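Rogério Conceição has been reading other people's contracts for most of his working life, and when I called him in October he was already halfway through one. "Give me a second," he said, "I'm on clause 44." I gave him a second. It was more like ten minutes!

We'd agreed to talk about licensing for digital artwork: who gets to use a 3D model once it's been sold, and for what.

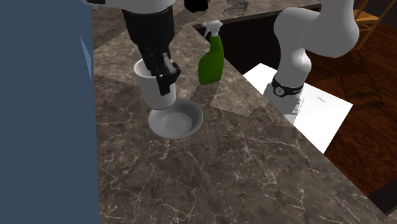
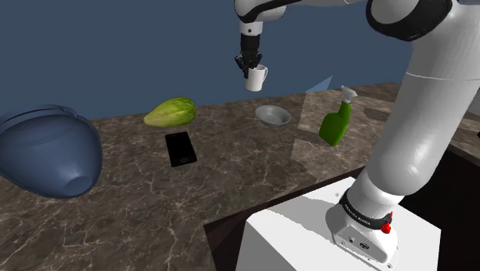 Rogério's favorite place to start is the stock model, the kind of thing a small studio like Stomari sells by the thousand. Take a plain white cup, like the one the gripper is holding over the marble in both of these renders. Is there any copyright in it? "In the idea of a cup, no," he told me. "In the file somebody built, maybe, and it depends how much of it was their own choice." A very basic shape may not get over the line at all (I found this oddly cheering), so sellers lean on the license instead.

And that's where people get in trouble. He told me about a client, Clernstead, that paid $500 for a pack of 1424 models and used them in an ad. The license had 2 tiers, and they'd bought the one that said "editorial use." The seller, Chrysikopoulos, wrote them a very polite letter. "Polite letters are the expensive ones," Rogério said, and I could hear him grinning.

I asked what he'd want a beginner to check first. "Whether you can hand the file to someone else," he said right away. Freelancers buy a model, put it in a project, then send the whole project folder to the customer, and plenty of licenses don't allow that. His own fix is to have the customer buy the license in their name.

We ran out of time before we got to Fukby, a marketplace whose terms he has strong feelings about. He's promised me another call once he's finished reading the new version.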